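4. Pick and place into the drawer

For the Mumthorpe shared workshop build. Do section 3 first (pedestal bolted, cables clipped back, e-stop tested). If the e-stop hasn't been tested today, go test it. Reginald has the spare key for the cabinet if it's locked.

Before you start

Clear the bench of tools, mugs, offcuts. Toy food only. The Vernex controller wants a couple of minutes after power-up before it takes a program, so switch it on now and do the rest while it thinks.

4.1 Check the gripper light on the front of the body. Blue is good. Anything else, back to 3.6.

4.2 Open the drawer by hand, all the way to the stop. Don't get the arm to do it yet, that's section 5.

4.3 Spread the toys out beside the drawer, near the handle side. Leave a finger width between them or the gripper will grab two.

4.4 Load the program called ALTA DRAWER. Speed to 40 percent. Not higher on a first run, I don't care how well it went at home.

4.5 Jog to the hover point over the first toy. Fingers open, straddling it. Set the height off the table, not off the toy.

4.6 Close. Grip force 6 for the bread bits, they're squashy. Fruit can go up a bit.

Note – the ring-shaped ones are the fussy ones. Grip across the outside. If a finger goes through the hole it will lift fine and then refuse to let go.

4.7 Lift straight up, then across, then down. Never diagonal off the table, it'll clip the drawer wall. Ask Pascal about the first drawer.

4.8 Stop with the toy hanging just above the inside of the drawer and have a look at it. A bit of tilt is OK.

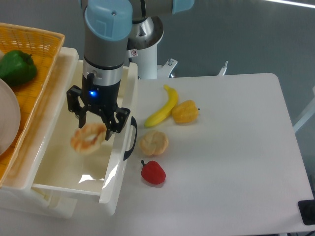
2 min read

4.9 Happy with the clearance on both sides? Save the point as DROP 1. If a finger is close to the wall, nudge across in small jogs and save again. Don't fix it by bending anything.

4.10 Lower until the toy is nearly on the drawer floor, then release. Dropping it from height works too but they roll to the back and you'll be fishing them out all Thursday night.

4.11 Retract straight up to the hover height. Wait for the beep before your hands go anywhere near teh drawer.

4.12 Repeat for each toy. Same drop point is fine for the first few, after that offset it or they stack up and jam.

CAUTION: Keep fingers out of the gripper linkage. Lots of pinch spots between the links, even with the power off. Long hair tied back, lanyards off.

CAUTION: Don't close the drawer with the fingers still inside. Sounds obvious. Retract first, every time.

If it goes wrong

Error 204 – the arm thinks it hit something. Usually it did. Press stop, jog up, check the drawer is still fully out, clear the fault, start again from 4.5.

Toy slips on the way up – grip was too high. Lower the grab point before you touch the force setting.

Glare off the drawer plastic – only matters if you're running the colour camera version. Archana turns the overhead light down, seems to do it.

Gripper won't open – hold the release for the full count, wait 60 seconds, try again. Still stuck, power off and see Ankica. Do not lever it with a screwdriver.

When you're done

Park the arm, toys back in the basket, drawer shut, controller off at the wall. Write your run in the logbok by the door, including the bad ones. Section 5 is opening and closing the drawer by the handle, still being written up.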